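Altstead Tabletop Sessions

README, last edited 13 August 2019

What this is

A collection of short recordings of everyday two-handed work done while seated at a table. There are 40 sessions, sorted into 6 activity folders. Ningsih Pattinasarany planned the activities and Araba Akpalu did the labeling and wrote this file.

The table

All sessions use the same round gray table with a smooth matte top. Objects are set out within reach of the chair. Soft items go directly in front of the person, and anything that isn't part of the activity goes toward the rim. Cables are left where they fall — they show up on the left side of the table in a lot of the sessions.
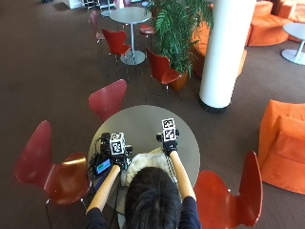 Seated at the round table, both gloves on, with a fluffy white item between the forearms.

Gloves and cubes

Each glove has a white cube on the back of the hand with black-and-white square codes on its faces. Left and right always mean the seated person's own left and right. The two gloves don't carry the same hardware, so please don't mirror one hand to stand in for the other.

Labels

Each session has one plain text label file. A label gives the activity, the object and the hand in use. "Both" is used when the hands work on the same object. Short rests get the label "idle".

Known problems

Hands can be hidden when the person leans forward over the table. The April sessions use an older word list — "pad" there covers cushions too.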